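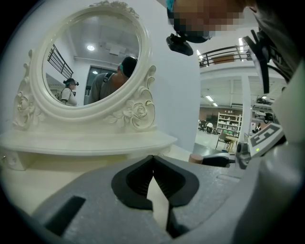 What's a sensible rule for mirrors when you're collecting demos with handheld grippers? I've been putting together a practice sheet for our group at Skandville and I keep getting stuck on this one item. We have a dressing-table task where the operator works right up against the glass, and when I went back through the recordings I found people in the mirror all over the place. In one of them there's the operator leaning in with a cap and a backpack strap on, and a second person standing to the left with a headset on, both sitting there in the oval glass. Our face blurring is run on everything before it leaves the building, but I don't really know how far I should trust it on a reflection.

So that's the privacy half. The other half is that I don't know if the reflections hurt the data. My sheet currently says "no reflective surfaces larger than a dinner plate," which I made up at my desk and which would kill the whole vanity task, plus the bathroom one, plus anything with an oven door. I'd like to keep those tasks. Homes have mirrors in them!

Setup, in case it matters: grippers with a marker panel on the side, a headset camera on each operator, big open hall with a mezzanine and other stations going at the same time. We're at 333 episodes on the vanity task and I've checked 33 of them by hand. Does anyone have wording they've used and been happy with? I'm also open to hearing that I'm overthinking it.

3 answers

Answer 1 (accepted)

You're not overthinking it, but I'd drop the dinner plate rule. We had something similar at my last place and all it did was make people turn furniture to the wall, and then we had a pile of recordings of the backs of things.

Here's more or less what our sheet says now, and you're welcome to steal it:

Before the session, stand where the operator will stand, hold the gripper where it will be, and look in the glass. Whoever you can see from there is in your data. Get them to move or get them to sign.

Anyone who can be seen in a reflection counts as recorded. Same consent form as the operator, same right to have it pulled later.

Blurring gets checked on reflections separately. We pull 5 clips per station per day and a human looks at the mirror and only the mirror. If one face gets through, the whole station's day goes back in the queue and gets done again.

Badges, screens and whiteboards behind the operator get turned around or covered. People forget this one constantly. I've forgotten it myself, twice, after writing it.

Note the reflective surface in the episode log. One word is fine, ours just says "mirror" or "glass."

About the blurring - reflected faces were noticeably worse for us than direct ones. They tend to be smaller, at a funny angle, and half hidden by a hat or a headset. I wouldn't assume yours is fine just from the direct view looking good. With 333 episodes I'd also want more than 33 checked before anything gets shared outside, at least for the part with the glass in it. It's boring but it goes quick if you scrub through.

And since you said big hall with other stations running, look at what's behind your operators too, not only in the mirror. An open mezzanine is a nightmare for this. We ended up putting folding screens around the reflective stations and leaving the rest alone.

Answer 2

I can only speak to the tracking side. Check whether your marker panel shows up in the glass. A reflected tag comes out mirrored, and a square marker detector will usually throw it away for that reason, but I wouldn't write a standard that leans on "usually." We use Zandumico for our pose logging and I added a check that flags any jump bigger than 5 cm between neighboring frames. Most of what it flags is people whipping their wrist around. The few that weren't turned up at a wardrobe with mirrored doors, where I think the visual tracking was following features in the reflection.

For training I'd keep the mirror episodes. I would hold a batch out though and test with and without, so you have a number for your own setup and don't have to go by what strangers like me say.

Answer 3

just put a towel over it

Comments

Asker: Thanks, both of the long ones are really useful. I've taken the "stand where the operator stands" line word for word. Re the towel, the task is wiping the mirror, so no :)

Asker: One more thing if anyone's still reading. Does the consent form need to name reflections specifically, or is "video in which you may appear" enough? Ours came over from the Kornell project and it only talks about "the participant."

Answer 1 author: We spelled it out. It's one extra sentence and people kept asking about it anyway. I'd change "the participant" too, your bystanders aren't participants and someone in legal will spot that eventually. Ask yours before you print a stack of them, rules are different depending on where you are.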